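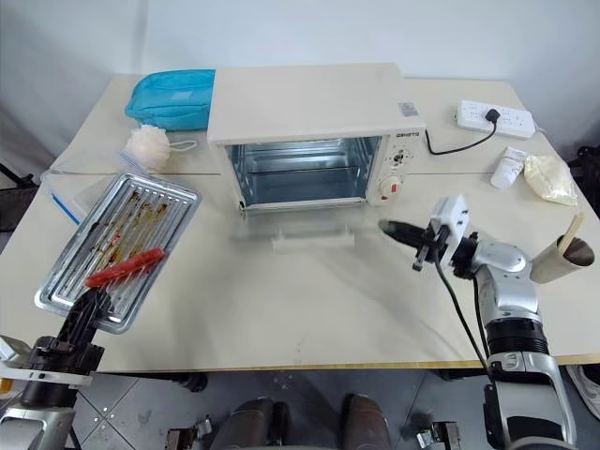 Opinion | Home & Kitchen

March
By Lavanya Alva

The Big Oven Can Stay Off

I rent. Have rented forever. Every place I've had came with a full size range and every one of those ranges was bad in its own way. One ran hot. One had a door you held shut with a chair. The current one takes so long to heat that I've eaten a bowl of cereal waiting for it, then lost interest in dinner completely.

So, my opinion, since the editor gave me a deadline and it's 8 p.m. already: most of us living in small apartments don't need the big oven. We need a small one, a decent outlet, and landlords who stop treating the range like the crown jewel of the listing.

Look at any listing. "Full kitchen." Full of what? My kitchen on Loto Street has a range, a fridge, and a piece of counter the size of a cookie sheet. The range takes up the spot where I could be chopping an onion. I chop onions on top of the range. That's what it's for now. A very heavy cutting board stand.

My neighbor Stojan Todorova disagrees and he's loud about it. He roasts a whole bird on Sundays and says a home without a real oven is a dorm. Fine. Stojan has people over. He has a table that seats them. I have a folding chair and a laptop. We pay nearly the same rent, his is 1088 a month and mine is 1054, and I'd bet he gets more out of that one appliance than our entire side of the hall put together.

And that's sort of my point. Let people choose. Take the range out if the tenant doesn't want it, knock a bit off, put in a real counter. Movisby, the company that manages our building, told me the range is "a fixture of the unit." I asked if the counter could be a fixture of the unit. No answer yet.

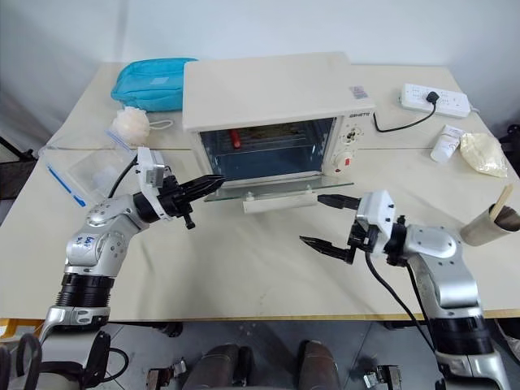
Small ovens get talked about like toys and I'm tired of it. People picture burnt toast and a crumb tray from 1980. But what do most of us cook on a weeknight? Two pieces of fish. A potato. Leftover pizza, if we're telling the truth. None of that needs a box you could store a suitcase in. A plain white countertop one with a glass door that drops down in front, wire racks, a couple of dials on the right, that covers my whole week. No app. No screen asking me to agree to something. And a window, so I can look at the food without letting the heat out, which my range can't offer becuase the window on it went brown before I moved in.

Yes there are limits. Stojan read me the list over the hallway railing. No turkey. No big sheet of cookies. Bread is iffy, the top gets dark too fast, I use foil. The outside gets hot and you have to leave space around it and not stack mail on top. You can't run it and the kettle on the same outlet in a building this old, I learned that on a Thursday, in the dark, with wet hair.

All true. I still think it's a good trade. Less heat in the room in summer. Ready before I've finished cutting things up. And it comes with me when I move! Nobody has ever taken a landlord's range along to the next place. My cousin has hauled hers through 2 apartments and a summer sublet over the Leltance laundromat, where it sat on top of a dresser, and she ate better there than I did all year.

There's a money side also. A lot of people buy cheap, hate it, buy again. I'd say skip the extras. Rotisserie, pizza drawer, forget it. You want even heat and a door that closes right. Ogunleye, the secondhand place by the bus stop, has a shelf of them with hardly any wear, they let you plug one in before you pay. Go in the morning.

What I'd like is for the people who design rentals to cook one dinner in one. Just one. Rice, a vegetable, somthing in the oven. See where you put the hot pan down. See where you put the plate.
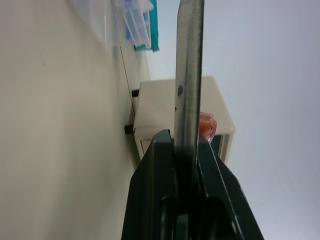
What I'd Ask For

A counter as deep as the fridge. Two outlets over it, on separate breakers. A shelf at elbow height that can take some weight. Keep the range for whoever wants it, Stojan can have mine, he's asked about the racks already.

And if Movisby reads this, I'm in all weekend. Bring a tape measure.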